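# How Friendships Get Made, and How They Get Fixed

A friendship is a relationship between two people who like each other, choose to spend time together, and trust each other. The word "choose" matters in that sentence. You did not choose your brother or your cousin. Your teacher probably did not choose you. A friend is someone you picked, and who also picked you.

This page explains how friendships form, what keeps them going, and what happens when two friends have an argument. Words in **bold** are listed at the end with their meanings.

## Stage 1: Being near each other

Most friendships start with **proximity**. Proximity means being close by. Two children who sit at the same table, ride the same bus, or live on the same street will see each other often. Seeing a person often makes that person feel familiar, and most people are more relaxed with a familiar face than with a new one.

In the town of Cliltstead there is a school with 668 students. A student there can't know all 668 of them. She will know the ones in her class, the ones on her bus, and a few from the lunch line. Her friends will nearly all come from these groups. There may be a student two hallways away who likes all the same things she does, but if they never meet, no friendship can start.

Proximity does not make a friendship by itself. You can sit beside a person all year and know only their name.

## Stage 2: Finding something shared

The second stage begins when two people find something in common. It may be a sport, a book, a game, a pet, or a joke. Some children in Cliltstead play a board game called Brostura, in which players trade colored tiles. Two children who both play Brostura have something to talk about right away. They can compare scores, argue about rules, and plan the next game.

The shared thing can be small. Disliking the same vegetable is enough to start a conversation.

Friends do not have to match in every way. One may be loud and the other quiet. One may be nine and the other eleven. They need enough in common to start, and after that they often pick up interests from each other.

## Stage 3: Spending time

Time is the part people most often leave out. A person you met this morning may be very nice, but you do not know much about them yet. You don't know what they do when they lose a game, or whether they keep a promise.

Suppose two friends spend 5 hours together each week, outside of lessons. After 76 weeks they have spent 380 hours together. In that time they will have seen each other happy, bored, tired, and cross. Each one has a large store of information about the other.

The time does not need to be filled with special events. Walking home counts. So does reading in the same room without talking.

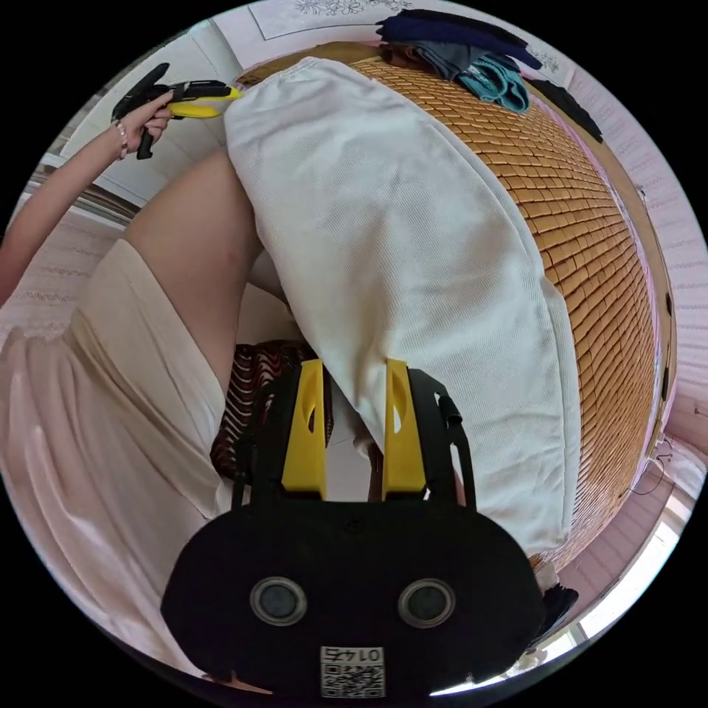
Trefor Ruddock wrote in to say that his oldest friendship was built almost entirely out of doing nothing much. The two of them sat on a wall after school, he explained, and he can't remember a single thing they talked about, but he would still call that friend first if something went wrong. He asked whether quiet time should count for as much as talking.

It can. Talking gives you facts about a person. Quiet time shows that the two of you are comfortable without having to entertain each other. Most long friendships contain both.

## Stage 4: Trust

**Trust** is the belief that a person will treat you well, even when you are not there to check. It grows in steps. A usual pattern goes like this:

1. You tell a friend something small and private, such as a test grade you did not like.
2. The friend listens and does not laugh at you or pass it on.
3. The friend tells you something small and private in return.
4. Later, one of you shares something a little bigger.

The steps are small because there is risk in each one. If a small secret gets out, the harm is small too, and you have learned something useful. Telling a very big secret to someone you have just met skips the early steps.

There is one exception to keeping a secret. If a friend tells you that they are being hurt, or that they might hurt themselves or someone else, tell an adult you trust. This is not breaking trust in the way that gossip is. Your friend may be angry at first. Tell an adult anyway.

## Why friends argue

All close friendships have **conflict** at some point. Conflict is a disagreement that matters to the people in it. These are common causes:

- **Plans.** One friend forgot, was late, or canceled.
- **Other people.** One friend made a new friend, and the first one feels left out.
- **Borrowing.** Something was lost, broken, or not returned.
- **Words.** A joke hurt more than the speaker expected.
- **Effort.** One friend always asks, and the other only answers.

The last cause is harder to notice. Here is a worked case. Two girls use a messaging app called Zarik, which their families set up for them. One of them starts every chat. The other answers in a friendly way but never starts one. The first girl decides that her friend does not like her much. The second girl thinks everything is fine, and she believes that her friend simply likes to go first. Neither has said any of this aloud, so neither can correct the other.

## How to repair a friendship

Repair has an order that usually works.

**Wait until you are calm.** A person who is very angry finds it difficult to listen. Ten minutes may be enough, or it may take until the next morning.

**Say what happened and how you felt.** Begin with "I." Compare these two sentences:

> You always ignore me at lunch.

> I felt left out when you moved to the other table.

The first sentence is an accusation, and the word "always" is probably not correct. The second reports one event and one feeling. It is easier to answer.

**Listen to the reply.** Your friend may know something you do not. Perhaps she moved tables to help someone with homework.

**Apologize for your part.** A full **apology** names what you did, says you are sorry, and says what you will do next time. "I'm sorry you got upset" is not a full apology, because it does not mention anything the speaker did.

**Allow some time.** A friend can accept an apology and still feel sore for a few days.

## When a friendship ends

Some friendships stop. A family moves away, or two people's interests change, or they just see less of each other. It can be sad, even when neither person did anything wrong.

Other friendships should stop. If a person often insults you, scares you, or makes you do things you know are wrong, and this goes on after you have asked for a change, you are allowed to step back. An adult can help you do it.

## How many friends should a person have?

There is no correct number. Some people like one or two close friends and others like a big group. A person may have 2,000 contacts on a screen and still have only a few people they would tell a secret to. The contacts are not useless, but they do a different job.

## Try it: a friendship log

For one week, write down each time you start something with a friend. Starting something means asking a question, suggesting a game, or sending a message first. Also write down each time a friend starts something with you. Any notebook will do. The Watkins pocket pad used in many Cliltstead classrooms has enough lines for the whole week on one sheet.

At the end of the week, look at both lists. If yours is much shorter, try starting one extra conversation. If yours is much longer, you could tell your friend that you would like to be asked sometimes. Keep the log private. It is not a score, and your friend has not agreed to be graded.

## Words used on this page

- **Apology:** saying you are sorry for something you did
- **Conflict:** a disagreement that matters to the people in it
- **Proximity:** being near something or someone
- **Trust:** the belief that a person will treat you well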